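Progress report to Unus on the Fladunstead flood recovery work
Period covered: from May until now. Feb 3, 2021 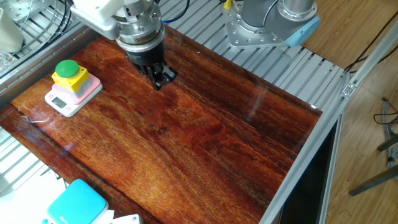 Unus has asked us, after reading the last report, why the rebuilding of homes in the lower streets goes more slowly than the planned schedule, and whether the money for the second phase should wait until the first phase is closed. We think this is a fair question and we try to answer it in the first part of this report.

The main reason for the delay is the ground survey. When we made the schedule, we supposed that the houses near the river could be repaired on the same foundations. The survey by Van Acker showed that 32 of the houses stand on soil that has moved. For these houses the owners must choose between a raised floor on new piles and a move to the plots on the Deswood side. Such a choice can't be made in one meeting. Many families have lived in the same street for three generations and wanted to speak with their relatives first.

We ask that the second phase should not wait. It concerns mostly drainage and the access road, and this work does not depend on what the families decide. If the road is not ready before the next wet season, the trucks will again have to take the long way over the hill, and the transport cost will be higher than what we put in the budget.

Housing

Repairs are finished in the upper part of the town. In the lower part, the houses on firm soil have new roofs and new electric wiring, and the plastering is going on. Of the 32 houses named above, most owners have now given their answer in writing. The others have asked for more time and we have agreed to it. The municipal office has promised to give the land papers for Deswood together with the building permit, so that the owners don't have to apply two times.

Water and drainage

The main pipe is repaired and 1155 households receive water from it again. The pressure is still low in the evening in the streets behind the market. The old drain under the school road was too narrow also before the flood, and we propose to replace it completely. The drawings are ready. Van Acker has checked them and asked for 2 changes at the outlet, both of which we accepted.

Livelihoods

Small grants were paid to almost 200 shops and workshops. We had planned to pay them in one part, but the market traders preferred to receive one half before the stock was ordered and one half after. This made more paperwork for our office. The traders have brought their receipts on time, with few exceptions, and the accounts are attached separately.

Difficulties

The price of cement has risen since May and the supplier does not want to fix it for longer than one month. We have moved a part of the reserve to cover the difference. Public meetings were held in small groups in the open air, as the health rules required, and for this reason the consultation took longer than written in the plan.

What we ask from Unus

We ask for approval to start the drainage and road contracts now, and for the housing line to stay open until the Deswood plots are handed over. A revised schedule is in the annex. The next report will include the result of the owners' decisions and the final cost for the piles.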